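June 14, 2020

**Household Manipulation Notebook: Sorting of small personal articles**

Continued from the May entries on folding. The question for this period is whether a two-finger tool is adequate for putting small accessories away into a box on a bed, a chore that most households perform without thought and that none of our current controllers performs reliably.

The working position remains as stated in May. Hard, regular objects on a firm table are within reach of present methods. Soft, thin or toothed objects on bedding are not, and the Kurneck planner should not be described to outside parties as capable of them.

Points considered:

- **Claw clips.** The outline changes with every orientation. The Głowacki grasp scorer ranks the teeth as favourable contact points, and they are a poor choice. The spine is the preferred grasp. The scorer requires relabelling before further use.
- **Scrunchies.** Tolerant of an inaccurate grasp, but the fabric tends to follow the finger on release. A wider opening at release is recommended.
- **Small items in clear bags.** The most difficult class. Depth readings on clear plastic are unreliable and the colour of the bedding shows through. The Fadby depth filter discards these returns altogether, so the planner treats the bag as absent.
- **Comb clips.** Manageable when lying flat against a firm base. On a quilt they tilt under the first finger to touch.
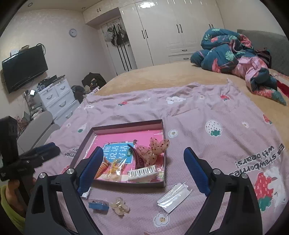 Patterned bedding merits separate attention. The segmentation model was trained largely on plain surfaces, and printed fruit and flowers are repeatedly proposed as graspable objects. In the last offline run, 40 of 400 proposals fell on printed motifs. The centre does not regard this as acceptable, although it is a considerable improvement on the May figure.

Compliance of the surface is the second concern. A mattress yields under the fingers, and the height estimate is out of date by the time of closure. Stopping on contact force would be preferable to stopping on position. The Flason wrist sensor is sensitive enough for this purpose, but its signal drifts over a long session and must be zeroed between grasps. A drift log is to be kept from now on.

On the general question, the assessment is unfavourable for the present. A person tidying a box of hair accessories will push, scoop and gather several pieces together. The planner knows only one motion, a vertical pinch on a single object, and it is slow. Demonstrations with the hand-held tool should therefore include pushing and dragging, labelled as such and kept apart from the ordinary grasps.

Actions:

1. Relabel claw clips in the grasp set, spine only.
2. Add 4 patterned covers to the training surfaces.
3. Rerun the bag class with the Fadby filter disabled.
4. Zero the wrist sensor between grasps and record the offset.

Items 1 and 3 are to be completed within 7 working days. Item 2 depends on the purchase order, which has not yet been approved.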